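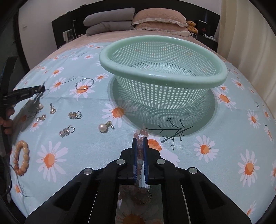 Joyero de viaje Pemus: medio año de convivencia

Compré el Pemus en abril, después de llegar a una boda con tres collares convertidos en uno solo. Quien haya intentado separar cadenas finas en el baño de un hotel, con las uñas recién pintadas y la ceremonia a punto de empezar, sabe que no hay matrimonio que merezca eso. Así que busqué un estuche rígido, con ganchos y con una cremallera que no pareciera de juguete, y acabé en la tienda de Skerkska, que lo tenía en verde musgo y en un color que ellos llaman «arena» y que en mi pueblo se llama beis.

Elegí el beis.

Lo que promete

La caja anuncia «cero nudos», en mayúsculas y con una confianza admirable. Cerrado ocupa como un libro de bolsillo de los gordos. Se abre en dos mitades: a un lado, seis ganchos con un bolsillo elástico debajo para recoger lo que cuelga; al otro, rulos para anillos, una tira perforada para pendientes y un compartimento con tapa que el folleto describe como «zona de tesoros». En la zona de tesoros llevo ibuprofeno.

Los ganchos

Para cadenas finas funcionan muy bien. He viajado con cuatro a la vez, en avión, en autobús y en el maletero de un coche conducido con entusiasmo, y salieron todas por separado. El truco está en cerrar la cadena antes de colgarla, cosa que el folleto menciona en la página once, detrás de la garantía en polaco.

Con los collares de cuentas la historia cambia. Pesan más, se balancean y al segundo bache se han bajado del gancho por su cuenta. El bolsillo elástico los recoge, sí, pero los recoge a todos juntos, y ahí dentro hacen amistades. Un collar largo de cuentas con una cadenita al lado es la combinación que mejor derrota al invento. Yo he terminado por meter las cuentas en una bolsita de tela aparte, de las que regalan con los jabones, y asunto resuelto por cero euros.

Anillos y pendientes

Los rulos aprietan bien y no he perdido ningún anillo. La tira de pendientes tiene los agujeros demasiado juntos: si llevas aros de cierto tamaño, se pisan unos a otros como paraguas en la puerta de un bar. Para pendientes pequeños, perfecta. Las tuercas de silicona, eso sí, desaparecen igual que en cualquier otro sitio, así que no culpo a Pemus.

La cremallera y el olor

La cremallera corre suave desde el primer día y sigue igual. El forro es un terciopelo sintético que atrae pelo de gato con una eficacia que ya quisiera mi aspiradora. Recién abierto olía a zapatería; tras una semana en la ventana, a zapatería ventilada. Ahora no huele a nada.

Frente a otros

Antes tuve el rollo de tela de Yu, mucho más ligero y bastante más bonito. Se ata con un lazo y queda precioso en las fotos, pero dentro de la maleta se aplasta y los pendientes largos salen con formas nuevas. También probé un fin de semana el Rululura de una prima, que lleva espejo y luz. El espejo es del tamaño de una galleta y la luz favorece tanto como la de un ascensor. Pesaba el doble que el mío.

¿Lo recomiendo?

Si viajas con cadenas finas y anillos, sin dudarlo. Si lo tuyo son las cuentas, las perlas o cualquier cosa que cruja al caer, mira antes uno con compartimentos planos. Para casa no le veo sentido: en un cajón con separadores cabe más y no hay que abrir una cremallera a las siete de la mañana.

Le pongo un siete y medio. El medio punto es por la cremallera.

Actualización, octubre de 2024: se ha despegado una esquina del forro, la del lado de los ganchos. Le puse una gota de pegamento textil y ahí sigue. Escribí a Skerkska por si lo cubría la garantía y me contestaron con un cupón para comprar otro, en verde musgo.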